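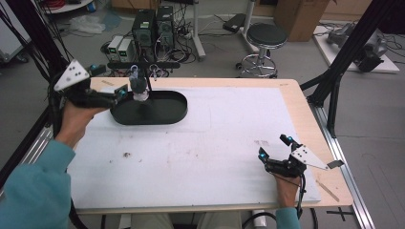 Figure 4. Table with white top and light wooden border, in use.

4 Assembling and levelling the table

This section applies to the Prosser work table with the standard fixed legs. For the height-adjustable version, see section 5. The parts are listed in section 2 and should be checked against the packing slip before any bag is opened.

4.1 Before you start

Work on a flat floor, on a blanket or on the flattened carton. Two people are needed to turn the table over. The top is supplied with a protective film on both faces. Leave the film on the upper face until step 9.

You will need:
4 mm hex key (supplied)
Crosshead screwdriver, size 2
Spirit level, at least 600 mm long
Soft cloth

Caution: Do not use a powered driver on the leg bolts. The threaded inserts will pull out of the top if they are overtightened, and this damage is not covered by the guarantee.

4.2 Fitting the frame and legs

1. Lay the top face down on the blanket with the part label towards you.

2. Place the two long rails (part A) and the two short rails (part B) on the underside. The slotted face of each rail must point inwards.

3. Join the rails at the corners with the angle brackets. Fit the short screws finger-tight only.

4. Line up the holes in the rails with the inserts in the top. If one hole is out of line, loosen the nearest bracket and shift the rail. Do not enlarge the hole.

5. Fix the rails to the top with the 18 mm screws. Longer screws will come through the upper face.

6. Stand a leg in each corner and fit the bolts and spring washers. The washer sits directly under the bolt head.

7. Tighten all the corner brackets, then the leg bolts, working diagonally from one corner to the opposite one.

8. With one person at each end, lift the table clear of the floor, turn it over and set it down on all its feet together. Do not tip it up on two legs.

9. Remove the film from the upper face, starting at a corner and pulling it back low across the surface.

Note: The wooden border may look slightly darker where the film has overlapped it. This fades after a few weeks in daylight.

4.3 Levelling

1. Move the table to its final position. Lift it - do not drag it.

2. Put the spirit level along one long side, then across the middle, then corner to corner.

3. Turn the foot under the lowest corner anticlockwise, seen from above, until the bubble is central. Repeat for the other corners.

4. Press down on each corner in turn. If the table rocks, lower the foot that lifts until it touches the floor.

5. Hold each foot still and tighten its locknut against the leg.

Caution: Do not extend any foot past the red line on its thread. On badly sloping floors use the packing plates, order code 1484.

4.4 First use and care

Check the leg bolts again after one week, and then every March or whenever the table has been moved.

Wipe the top with a damp cloth and dry it straight away. Do not let water stand along the joint between the top and the border. Bleach, wire wool and scouring creams will dull the surface. The border can be treated once a year with a clear furniture oil, applied sparingly and kept off the white surface.

Section revised 24 February 2023, E. Pumphrey.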